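Night runs at Starkesby: gallery

Updated July 4, 2019

The Prono project looks at how well a walking robot can keep to a path after dark using its own lamp and one forward camera. The path follower was trained on daylight footage from Prestness and then taken to Starkesby, where it had never been run. We made 60 runs there, all on the same concrete footpath, all started after full dark. The captions on this page go with the write-up and give the results in short form. Full tables are in the project report.

The method

The follower takes one image at a time and returns a heading. It has no map and keeps no memory beyond the last 5 images. Training used daylight images only, darkened in software by a method we call the Prokopenko curve, after the street where the first version was tried. A second follower, trained on the same images without the darkening, was run for comparison. Both used the same walking controller and the same top speed.

An operator walked behind with a stop button. Each press was logged as an intervention, along with the operator's reason for it. Runs were not restarted after a stop. The robot was set back on the middle of the path and carried on.

Results

The plain follower needed 527 interventions over its half of the runs. The follower trained with the Prokopenko curve needed 292 on the same stretch. Most of the difference came from the first part of the route, where there is growth on both sides and the border of the concrete is ragged. Near the buildings the two were much closer, and both did badly when a lamp was straight ahead.

Cracks and stains mattered less than we expected. The plain follower sometimes turned along a crack as if it were the side of the path. The other did this too, less often, and usually came back without help.

Pictures 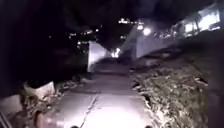 Starkesby footpath at night, from the robot. The near concrete is washed out by the light and a thin crack runs diagonally across it. Lamps and lit windows show further up.

Torbjørn Tangen wrote to ask whether the gain would hold with the robot's lamp turned down, as he suspects the follower is leaning on the bright patch just in front of it and paying little attention to the sides. He would also like the stops near the street lamps counted separately.

We have not tested a dimmer lamp. The stop logs do record position, so the second request can be met from what we have, and a split table will go into the next version of the report.

Notes on use

Pictures may be reused with credit to the Prono project. Logs from the Starkesby runs are available on request. The Prestness training images are not being released yet, as the labels for the last part of the set are still being checked.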